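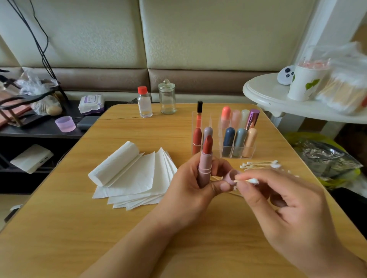 Stukitz head camera kit, reviewed after a season of tabletop recording

Posted August 3, 2022 by I-seul Ahn

I record everyday hand tasks for people who train robot arms. The work is piecemeal: someone sends a list of jobs, I do each one many times over at a table, and the recordings go off to be cut up and labelled. Since November I have used the Stukitz head camera kit for nearly all of it, and this review is written from that side of things. If you want a camera for cycling or cookery videos, most of what follows won't be much use to you.

What you get

The kit is a headband, the camera itself, a belt clip for the battery, a cable and a printed card for checking the view before you begin. There is no case. The headband adjusts at the back with a dial and the camera tilts on a single hinge with a locking screw. Setting it up the first time took me longer than it should have, mostly because the booklet shows the older hinge.

Comfort

The weight is all at the front. With the battery on the belt it is bearable for a long morning, but I take it off between batches. The pad is foam and picks up make-up and sweat, so buy a spare. Stukitz sell them in pairs. Seung-woo Hong, who shares the recording work with me, has a larger head and finds the dial digs in when he leans back. I don't have that trouble.

The view

Good, once the tilt is right. The point of a head camera in this line of work is that both hands stay in view while they are doing something, along with enough of the table that the learning system can see what they might reach for next. The Stukitz is wide enough for that. On my table it takes in both forearms, the things in front of me and a fair bit of the room behind. Straight edges bend a little at the sides. Fakhoury, the firm I send most of my sessions to, have never complained about it.

The tilt does slip. I lock it, record for a while, and find that it has dropped a few degrees and is showing more of my elbows than my hands. I now check it against the card at the start of every batch and again halfway through.

Small objects

I wanted to know how the kit coped with small, fiddly work, so I went back through our cosmetics set before writing this. The set is 1636 clips of cleaning and sorting make-up, nearly all of it lipsticks, caps, cotton swabs and tissue. It is awkward material. A swab is thin and pale, and fingers cover most of the thing they are holding.

Up close the camera does well. You can see the slant on the tip of a lipstick, and you can tell which fingers are pinching the cap and which are only resting. Pale swabs on a pale wooden table are harder, though the white tips show clearly enough when the light is even. Clear plastic is the weak spot. I keep the lipsticks in an acrylic organiser, and its inside walls come and go depending on the angle. The labellers work around that by marking the lipsticks and leaving the compartments alone.

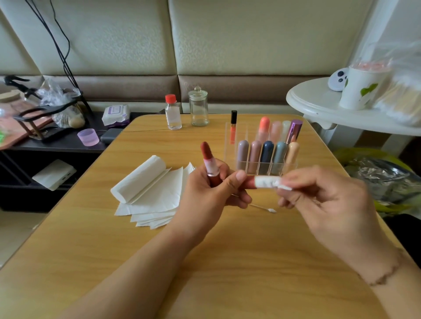

Tissue round the cap, lipstick in the left hand. Cosmetics set, recorded at my own table.

Tissue was the other test. It folds, bunches and hides whatever is inside it, and the instructions from Fakhoury ask that the edge of the object stay visible where possible. That part is down to the person wearing the camera. I had to learn to wipe with my hands lower and further from my chest than is natural, and to pause slightly before putting a piece down so the end of the action is easy to mark.

The background matters less than I expected. I was told early on to leave ordinary clutter where it is, so the shelf and the side table stay as they are, and the system gets a room that looks lived in.

Battery and storage

A full charge gave me three hours on the first battery and a bit less on the second. The camera can be run from an ordinary power bank, which I do for long sessions. It splits recordings into files of 18 minutes and drops a moment between one file and the next. If you are halfway through a task when that happens, the clip is spoiled — there is no warning beep. I keep a kitchen timer going and stop early.

Compared with the Bralteck

Before this I used a Bralteck chest mount. It is lighter and never slipped, but my hands blocked the object far too often, and anything at the back of the table was lost. We threw out a lot of good work from that mount. For larger jobs such as folding towels I would still be happy with it.

Software

The transfer program is plain and slow. It names files by the time they were recorded and lets you add one note to each, which isn't enough. I copy everything into Cirnberg and do the sorting there. Our whole library stands at 2264 clips now, and I would not want to manage that in the program that comes with the camera.

Would I buy it again?

Yes, at the price I paid, with a spare pad and a second cable. The hinge needs redesigning and the file gap ought to be fixed. I wrote to Stukitz about both. They answered about the hinge and said a stiffer screw can be ordered as a part. Mine hasn't arrived yet.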